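Travel and Destination Management
Unit 3: Overland and river itineraries - planning transfers and rest stages
Course handout, revised July 30, 2021

Scope of the unit

The unit deals with journeys in which no single carrier takes the traveller from start to finish. The usual pattern is a flight to a regional hub, a road transfer to a landing stage, one or more legs by boat, and a last transfer on foot or by small vehicle. Each part may be reliable when taken alone. Most failures occur at the joins, and the joins are what the planner is paid to look after.

Terms used

Leg: a single movement by one means of transport, from boarding to getting off.
Join: the interval between two legs, including waiting, baggage handling and any change of operator.
Rest stage: a night or longer spent in one place mainly so that travellers can recover.
Slack: time placed in a join over and above the minimum needed to complete it.
Hard point: a departure that will not wait and cannot be rebooked on the same day.

Students sometimes use "layover" for both join and rest stage. Keep the two apart in written work.

The Flaltmont route

The worked case for this unit is the river route from Gill to Flaltmont, sold as a package under the name Junier. It has three legs. The first is by road from Gill to the landing stage. The second is an overnight passage by passenger boat, with hammock space on the lower deck and a small number of cabins above. The third is by open launch to the lodge at Flaltmont.

The passenger boat is the hard point. It leaves once a day in the dry months and every second day from November onwards, when the river level makes the upper landing unsafe after dark. A party that misses it in the dry months loses one night. A party that misses it in the wet months may lose two, and the launch will then have to be rebooked as well.

Slack should therefore be placed before the boat and not after it. The earlier version of the Junier package had this the wrong way round: a short join at the landing stage and a free morning on arrival at Flaltmont. The free morning looked generous in the brochure and did nothing to protect the booking. 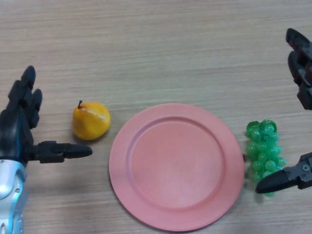
How much slack should be placed before a hard point?

Enough to absorb the most common delay on the leg before it, plus the time needed to load baggage. On the road from Gill the most common delay is the ferry queue, so the join at the landing stage is set at 3 hours.

Slack has a cost. Travellers who wait need shade, drinking water, toilets and a place to leave their bags. If the landing stage can't provide these, the planner either arranges them with a local supplier or moves the slack further back, to the hotel at Gill, with an earlier departure by road. The second option is cheaper but protects only against delays known before setting off.

Rest stages

A rest stage is needed when travellers would otherwise begin a demanding leg tired. The overnight boat doesn't count as rest for planning purposes. Sleep in a hammock varies a great deal between people, and the engine runs all night. The first full day at Flaltmont should carry no fixed activity before lunch.

The same rule applies on the way back. Operators tend to pack the return, on the grounds that travellers want to be home. Complaint records for mixed routes show the opposite pattern - the last two days attract more complaints than the rest of the journey put together, and most of them concern early starts.
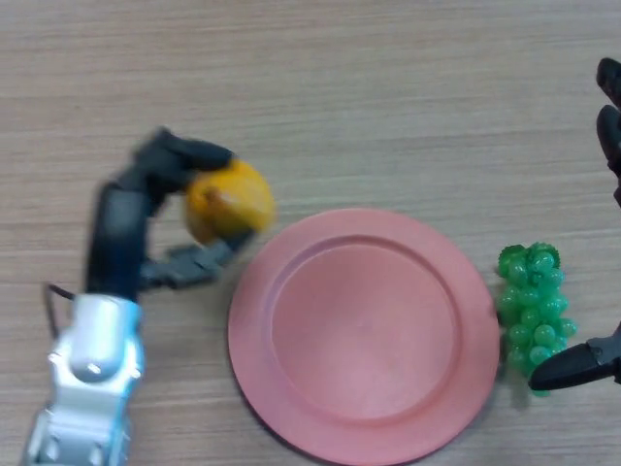
Fig. 2. Tabletop with pink plate, green plastic grapes and round fruit.

Costing the joins

Joins are often left out of the first costing because no carrier sends an invoice for them. The package sheet should list each one on its own line, with porterage, waiting time for drivers, refreshments and any landing fee. For the Junier package the joins come to 3375 in local currency for a party of 10, excluding the return. Students should be able to rebuild this figure from the rate sheet and state which items change with the size of the party and which do not.

Driver waiting time is a fixed item. Porterage varies with the number of bags, which is not the same as the number of travellers. Landing fees are charged per boat.

Booking records

The Cluvasex form is used throughout the course for recording legs and joins. Enter legs in the order travelled. Enter each join between the two legs it connects, and give the name of whoever is responsible for the party during that time. A blank in this column is treated as an error, even where the join is short.

Hard points are marked H in the margin. Times are local and in the 24-hour format. Where a route crosses a time boundary, as the Gill road does before the ferry, write both times and underline the one used by the carrier.

Work for the next session

Complete a Cluvasex form for the outward Junier route in the wet months. Mark the hard points, show where slack has been placed, and attach a costing of the joins for a party of 10. Write one page on what should happen if the road leg arrives after the boat has left. Cover accommodation, the launch booking and who informs the lodge.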